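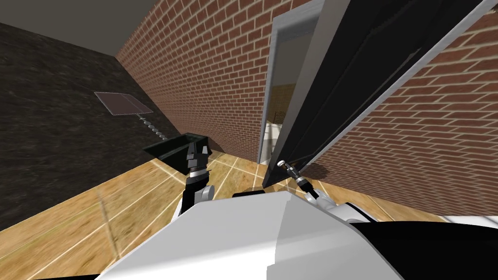

米肯布里奇选区办公室开放日参观记

我来米肯布里奇（Mikenbridge）读书已经第二年，汉语是我的第三种语言，平时写作业用英语，写给这个网站的文章用汉语，所以有的句子可能比较硬，请读者原谅。

十一月，本地的议员办公室举办了一次开放日。通知贴在图书馆门口，上面写得很简单：上午参观办公室，中午有汤和面包，下午在埃夫伍德（Evwood）礼堂开居民会，议题是河堤和防洪税。我的同学兹拉塔·谢梅纽克（Zlata Semeniuk）想去听，她的论文写的是地方选举，我就跟她一起报了名。报名的人分成两组，我们这一组有19个人，大部分是退休的居民，学生只有我们两个。

从火车站到埃夫伍德要坐公共汽车，40分钟一班。我们错过了一班，到的时候参观已经开始了。

一、上午：办公室

带我们参观的人叫芬巴尔·弗拉纳根（Finbarr Flanagan），是议员的选区主任。他说话很快，口音也重，开始的十分钟我只听懂一半。后来他发现有外国人，就慢了下来，有几个词还写在纸上给我看，比如“casework”。我查了词典，觉得翻译成“个案工作”比较合适，意思是居民有困难，写信或者打电话来，办公室的人替他们去问有关部门。

我原来以为议员办公室主要的工作是写演讲稿和准备投票。弗拉纳根先生说，投票的事情大多在首都那边处理，这里每天收到的，多半是养老金算错了、签证等得太久、学校门口没有斑马线这样的信。今年秋天又多了一类：河水上涨以后，地下室进了水，保险公司不肯赔。他说这一类信在一个星期里收到过34封，办公室只有四个人，晚上也要回信。

有一位老先生问他，写信到底有没有用，议员自己看不看。弗拉纳根先生回答，全部都看是做不到的，但是每个星期会选出几封，完整地放在议员的桌子上，一个字也不改。老先生好像不太满意，他说自己写过三次关于莫罗兹街（Moroz）排水沟的信，收到的回信三次都一样。弗拉纳根先生记下了他的名字。我不知道后来怎么样。

办公室的墙上挂着一张选区地图，用两种颜色标出上次选举的结果。兹拉塔看得很仔细，她指给我看，沿河的几个村子以前一直投给同一个党，上次却换了。她问弗拉纳根先生是不是因为洪水，他笑了一下，说他是公务身份，竞选方面的问题请下午去问别人。我觉得这个回答很有礼貌，也很有用处，以后我也可以学。

二、中午

汤是豌豆汤，有一点咸，面包很好。我们和一位叫孔苏埃洛·塞普尔韦达（Consuelo Sepúlveda）的女士坐在一张桌子上。她在德兰迪绍（Drandisau）农场种苹果，离河很近。她告诉我们，春天的那次水把下面的一片果园泡了九天，树要到明年才能看出来死没死。我问她是不是关心气候政策，她想了想，说她关心的是水泵谁来出钱，如果这个叫气候政策，那就是关心的。

我把这句话记在本子上了。在我们国家，上课的时候老师讲气候问题总是从冰川开始讲，我很少听到有人从水泵开始讲。

三、下午：居民会

埃夫伍德礼堂有300个座位，差不多坐满了，后面还有人站着。会议开始以前放了一段录音，说明发言规则：每人两分钟，先说姓名和住的街道，不可以鼓掌打断别人。最后一条没有人遵守。

台上坐着议员的代表、区议会的一位女士，还有防洪工程的工程师雅罗斯拉夫·奥斯塔普丘克（Yaroslav Ostapchuk）。议员本人因为首都有投票，没有来，只寄来一段录像。录像放到一半的时候没有声音了，台下有人喊“还是老样子”，很多人笑。

争论最多的是防洪税。区议会的方案是每户按房子的面积交，住在山坡上的人认为不公平，他们的房子从来没有进过水。住在河边的人说，山坡上修了新的停车场以后，雨水都流到下面来了，所以上面的人也有责任。两边说的都有道理，我听的时候一会儿同意这边，一会儿同意那边。

奥斯塔普丘克先生讲话的时候最安静。他说河堤加高可以做，但是加高这一段，水就会去压下游的一段，下游属于另外一个选区，那边的居民也有自己的议员。他建议在上游留出一块草地，让河水可以漫进去。这时候塞普尔韦达女士站起来问，这块草地是谁的。他说现在还没有决定。她又问，是不是在德兰迪绍旁边。他停了一下，说有三个地点在研究，这是其中一个。

这一段是整个会议里我印象最深的。地图上的一块绿色，中午的时候就坐在我对面喝汤。

后来还有一位年轻的女士发言，叫乌利亚娜·德米特里夫（Uliana Dmytriv），是当地中学的教师。她没有讲税，她讲学校的孩子下大雨的时候不敢来上学，希望新的方案里写上校车的路线。两分钟到了，主持人请她坐下，台下的人却让她继续说。她多说了一分钟左右。

会议没有表决。主持人宣布，书面意见可以交到2021年12月24日为止，网上或者纸质的都可以。有人马上抗议，说截止日期定在圣诞节前一天，就是不想让人写。主持人说会把这个意见转告上去。

四、几点感想

我参加以前有一点担心，怕自己没有投票权，去了会不合适。实际上没有人问我有没有投票权，门口只要登记姓名。发言的时候要说街道，我住学生宿舍，也算一条街道，不过我没有发言，我的口语在麦克风前面会变得很差。

兹拉塔对会议比较失望，她觉得两个党的代表说话太像了，都说“重视”，都说“长期”，没有人说出一个钱数。我没有她那么失望。我从前只在电视上看过选举辩论，那里的人说话都很漂亮，而这里的人说话不漂亮，会忘记自己要说什么，会把工程师的姓念错，可是他们知道哪一个井盖是坏的。

想去参观的同学请注意：选区办公室平时也接待访问，要提前打电话。礼堂里面比较冷，最好带外套。最后一班回火车站的车开得很早，居民会又常常拖长，我们那天是搭塞普尔韦达女士的车回去的，一路上她都在讲苹果树怎么嫁接，我有很多词没有听懂。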